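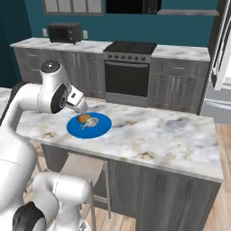

A simulated robot arm over a plate holding a bread roll in a computer-rendered kitchen.

Catering firm told to see robot arm work before it pays for one

A plan to put robot arms into the kitchens of the catering firm Hultlow has been sent back for more work, after managers were asked to approve the first purchase mainly on the strength of simulated trials.

The proposal, drawn up by operations manager Selorm Amegashie, would see one arm bought in August and set to clearing and laying plates at the firm's Halarby site. More would follow if it did well. Supplier Stenska has offered a price that includes fitting, a stand and 90 days of support.

What the price leaves out is taking up most of the argument. Yaw Dramani, who runs the Halarby kitchen, said the budget had no line for spare gripper fingers, none for staff training and nothing for the afternoon the kitchen would have to close while the arm was bolted down.

"They've given us 4,000 for extras and called it generous," he said. "I spend that on dishwasher repairs."

Stenska's case rests on a run of 100 simulated attempts at picking items off a plate in a home-style kitchen. The firm has not yet said how many succeeded, or what it counts as a success. Mr Dramani asked both questions in writing and has been promised a reply.

He also wants to know why the trials used a tidy domestic room. Halarby sends out 194 lunches on a normal day, and its worktops are steel, narrow and usually covered in trays. "A roll on a plate with plenty of space round it, fine. Show me one at ten to twelve," he said.

Mohammed-Awal Akolgo, who handles sales for Stenska, said simulation was a sensible first step and cheaper than breaking crockery. He said the software could be set up with Halarby's own measurements for a fee. The fee does not appear in the quote either.

Ms Amegashie defended the plan and said the firm struggled to fill early shifts. She accepted that the savings in her paper assumed the arm would work through every one of them from the first week, with no stoppages, and said she would redo the sums.

A rival supplier, Ofori, has offered a month's hire instead of a sale. Its monthly charge is higher than Stenska's finance deal, but the arm can go back at the end.

Hultlow now wants a live demonstration at Halarby during lunch service, with the kitchen's own plates, and a full list of running costs. No order will be placed until both have been done.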